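Widstead to host regional youth football finals in November

Wednesday, July 6, 2022

The Widstead Football Association has confirmed that the finals of its regional youth competition will be played at the Skorora Ground this November. The decision follows a review of three venues and was approved at the association's summer meeting.

A total of 21 clubs have entered the under-15 and under-17 competitions, with 329 players registered by the closing date. Group matches will begin in the first week of September and will be played on club grounds throughout the district. The draw has been sent to all club secretaries.

The Skorora Ground last staged the finals four years ago, before its main pitch was relaid. Seating capacity now stands at 2163, and the changing rooms on the east side have been extended to allow four teams to use them on the same day.
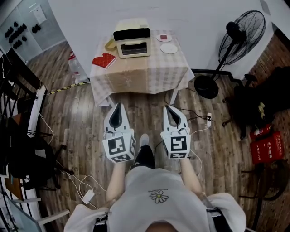
Both finals will be played on a single afternoon, with the under-15 match kicking off first. Should either match be level at full time, two periods of extra time will be played, followed by penalties if required. Squads are limited to 18 players and must be submitted five days in advance.

Terkier will continue as main sponsor for a second season and will supply match balls to every participating club. The Katayama Trophy, awarded to the winners of the under-17 competition, will be presented on the pitch after the second match.

Tickets will go on sale in October through the association's office and at the ground. Each finalist club will receive an allocation of 200 tickets, and any that remain unsold must be returned two days before the finals. Admission is free for children under 12 accompanied by an adult.

Clubs wishing to change a group fixture must apply in writing to the competitions office before the end of July.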